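2026-10-01, dye bench

Second madder bath for the Lekalano wool. Used 125 g of ground root from the August sack, soaked overnight in rainwater. Color is browner than I wanted. Liesbeth thinks I let it get too hot near the end and she is probably right.
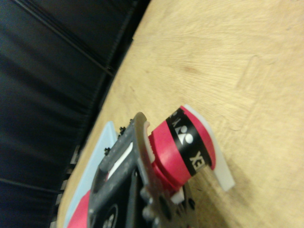 Skeins are on the rack now. The alum batch took evenly; the iron batch is patchy at the ties, so tie looser next time. Teun has the pH strips, please bring them back.

Total yarn dyed so far, 374 g. Nijs wants two shades to choose from.

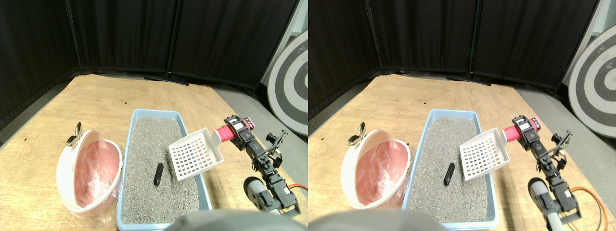 Next: repeat with chalk in the water and hold the heat lower. Roos to order more alum.

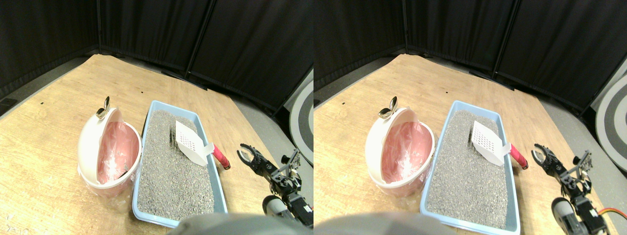
Bin with pink liner, blue litter tray, scoop with red handle.

Keep the exhaust bath, covered, for Nahuel's silk.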